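Kornis Snack Sorting, data card

Version of 11/23/22
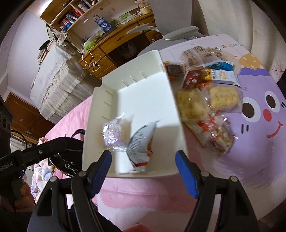 Kornis is a small collection of recordings about sorting packaged snacks at home. The activity is simple: snacks wait in a pile, and they go into a tray, one after another. We started it in August under the working name Stinis, and some old folder names still carry this word. Please do not rename them, the index file depends on it.

Contents

The collection has 416 recordings made in 11 rooms. Most are bedrooms and living rooms. The surface is usually a bed or a low table, so expect soft and uneven ground under the items. The longest recording is 180 seconds.

The items

All snacks are single portions in their own wrappers. We use wafers, granola bars, puffed rice cakes, small foil packets and a few little boxes. Rice cakes are the most delicate ones and they break inside the wrapper when they are pressed. A broken item stays in the set until the wrapper opens, then we replace it.

The tray is white plastic with low walls. In some rooms the pile lies on a printed cartoon board, in others directly on the cloth. The column "base" in the index tells which one.

Labels

Every recording has one line in items.csv with the room, the base, the kind of snack and the order of placing. For kind we use only five words: bar, wafer, cake, packet, box. A snack which does not fit is labeled "packet".

Folders

hidico: recordings with daylight
qin: recordings with lamp light
stinis: the first trials, with incomplete labels

Known problems

Foil wrappers reflect strongly in the qin folder and the color can look wrong.
Brand names are not labeled, also when they can be read.
Roughly 300 lines in items.csv were checked by a second person. The rest was checked once.

Use

You may use the collection for research and teaching. Please write to us before you share a changed copy, and keep this file together with the recordings.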